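Workshop tips: handling soft items with a hand-held gripper

These notes are for students joining the Granach project group, which records gripping tasks ahead of the Mareo student competition in May. Read them before your first bench session.

Check the finger hardware first. Open the fingers fully, look at the screws that hold the pads, and tighten any that have backed out. Use a hand driver – a power driver strips the heads. Wipe the pad faces with a dry cloth. Do not oil the bushings.

Thin plastic film is the hardest material on the Hendricks task list. It folds under the pads and slides off the item inside. Approach with the fingers wide open, lower them until the tips are just above the table, then close slowly on the item and not on the film alone.

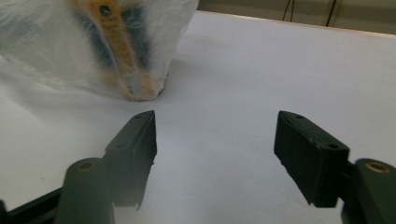

If the film bunches, open the fingers, back off and start a new attempt. Do not drag the bag across the table to correct it. Dragged attempts are removed when the log is checked; last term that cost the group 40 of 279 recordings.

Keep cables behind the table edge and clear of your elbow. A white tabletop shows glare, so turn off the bench lamp if the film looks washed out in playback.

Save each attempt to the Vuvow folder before starting the next one. Batches are limited to 50.

Updated 6 April 2021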